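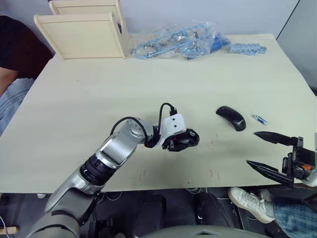 Small Parts and Desk Things: Gallery

Skimik keeps a reuse room in Narham for computer accessories, cables and small hardware. Most of what comes in is ordinary: mice, chargers, adapters, bags of leads that came with something and were never opened. This page shows the kinds of things we handle and how they are stored between arriving and going out again. Captions give the shelf or bin where it is useful to know. Stock changes every week, so please check the list at the counter before making a trip for one item.

The gallery is arranged by type. Prices are on the bins and are not repeated on this page.

MICE

Black mice, mixed
The most common thing on the intake table. Full-size and slim models are kept together until they have been tested, then split by connection.

Slim and arched mice
These take up less room in a laptop bag and usually go quickly. Some people find the arch too high for long use, so try one at the counter first.

Wireless mice without receivers
A mouse that has lost its receiver is kept for one month in bin 107. If a matching receiver comes in, the two are taped together and moved to the front shelf.

Mouse feet and scroll wheels
Spare parts from mice that could not be repaired. Left and right feet are often different shapes – bring the old ones with you.

BATTERIES

AA and AAA
Loose cells are tested and sorted by size. Anything leaking goes directly into the recycling tub and is not handed out.

Coin cells
Stored in a drawer with a child lock. The terminals are covered with tape and the size is written on the tape.

Battery doors
The small plastic covers from the undersides of mice and keyboards. They rarely fit anything other than the model they came from, but we keep a jar of them.

CABLES

Blue network cable
Short lengths are coiled and bagged. Longer lengths are hung on the wall hooks with a tag showing the length in feet. Cables with a broken clip are re-ended if there is enough slack.

Clear bags
Anything with more than one part goes in a clear bag, so that brackets and screws stay with the cable they belong to. Paper bags were used before and had to be opened every time someone wanted to look.

USB leads
Sorted by the small end. The drawer for the older square type is usually overfull and we are not taking more of these until September.

Power cords
Checked for cuts and bent pins. Cords with a damaged jacket are cut in half the same day to keep them from finding their way back onto the shelf.

Video cables
The blue-ended type is still asked for by people with older projectors. Look in bin 427, lower row.

CONNECTORS AND TERMINALS

Terminal strips
Plastic strips with screw terminals, in several sizes. They can be cut to length with side cutters. The screws on used strips should be backed out and checked before wiring anything in.

Cable clips
Mixed plastic clips, including some sold joined together in a strip. Nail-in clips are in a separate box with the nails already in them.

Plugs and couplers
Network couplers, headphone adapters and a few odd joining pieces. The drawer is labeled by picture as well as by name, which has cut down on the number of things put back in the wrong place.

Santoro kits
Sets of screws, standoffs and washers in a divided case. Each case holds 400 pieces when full. Ours are seldom full, and the lid has a list of what is missing.

BOXES AND STORAGE

Plywood boxes
Made from offcuts, with a low front and a taller back so that a label can be fixed where it will be seen over the contents. The edges are sanded and the faces are left unfinished. Pencil marks come off with an eraser.

Bin labels
White card, black marker, one item per label. The highest number in use is 3027. Many numbers below that are retired and will not be reused.

Drawer units
The Kollow drawers came from a closed print shop. They are deep enough for a keyboard laid flat, and the lower two hold power supplies. Lift the front edge slightly when closing the third drawer down.

Returned packaging
Boxes with their inserts are kept flat behind the drawer units. Ask if you need one for shipping.

KEYBOARDS AND OTHER DESK ITEMS

Full-size keyboards
Keycaps are pulled and washed when a keyboard needs it, then left on a towel overnight. A keyboard with a missing key is shelved with a note saying which one.

Loose keycaps
Sorted by letter for the common sizes. Space bars are in a separate tray – there are a lot of different mounts, and most are not interchangeable.

Mouse pads
Cloth pads are washed in cool water. Hard pads are wiped down and stacked with paper between them.

Headsets
Ear cushions are replaced before these go out. We usually have plain black cushions in two sizes.

VISITING AND DROPPING OFF

The counter is open Thursday from noon until 6 p.m. Donations can be left during those hours only. Please coil cables before bringing them in and take the batteries out of mice and keyboards. If a receiver is plugged into your computer, remember to bring that too.

We do not accept monitors, printers or anything with a swollen battery. The town recycling center takes all three.

Pictures on this page may be reused for teaching or for your own storage labels. Corrections to captions can be left at the counter or sent through the contact form.

Back to all galleries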